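Grondness after one season: review notes from a small edit room

I moved our whole review process over to Grondness in September, and I've been meaning to write it up ever since, because I keep recommending it to people in the hallway and then forgetting half of what I like.

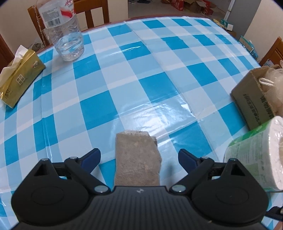 We used to do notes by email, with a shared folder of exports and a spreadsheet that Capucine Millet kept alive through sheer willpower. She's our lead editor and she was very suspicious of the switch (she'd been burned by Kesell, which lost a week of comments on us). By the second Thursday she had deleted the spreadsheet!

The big thing for me is the compare view. You load 2 cuts, lock them together, and scrub through both at once, and when the timing shifts it finds the matching shot and keeps going. It got confused by one montage and we had to nudge it by hand, but on talking-head material it has been spot on. I can't tell you how much squinting this has saved me.

Comments are great too. You can draw on the shot, paste a reference still, or just talk, and the voice notes come through as text that is readable most of the time. Names are hopeless. It has never once spelled Illotholm right, and that's the client.

Client links are simple: no account, no download, and you pick a password and an expiry date. One of ours watches everything on an old tablet and playback was smooth even there.

Now the gripes. Search only looks at open comments, so if you resolved something last month you're scrolling for it. Uploads are capped at 100 GB per file, fine for us but maybe not for you. And the notification settings are a mess. I got an email for every single reply until I found the digest switch, 3 menus down under "Profile" of all places.

Price for our team of 7 comes to 700 dollars a year. Kerr was a little cheaper when we tried it, and its mobile app is nicer, but it had no compare view and I'm not going back to two windows side by side.

Tested with ProRes and H.264 files on Mac and Windows. I haven't tried the Premiere panel yet; Capucine has, and she leaves it open all day.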